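Grippers, Spare Pads and Next Year's Money

Hello again, friends, and thank you for all the notes after the November mailing! Nhyira Kwofie and I have been at the budget for the laundry-handling work, and I promised you real numbers (well, the ones we have so far). Cedel quoted us 217 dollars for each hand-held gripper and Sarpong came in a little higher, though with spare finger pads thrown in. We'd like 5 new pairs for the Brornmont homes, plus a small pot of around 500 dollars for cables and pads, which I always seem to forget until the last minute.
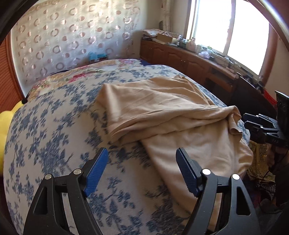
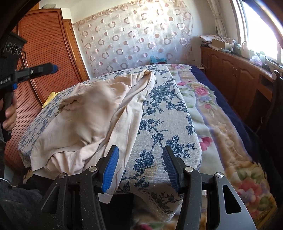
Blue pads, beige cloth and a flowered bed cover, both times.

What we need from you by Friday

Please send Nhyira your wish list, with your top 3 items first. Clillholm folks, yours can come by phone if that's easier!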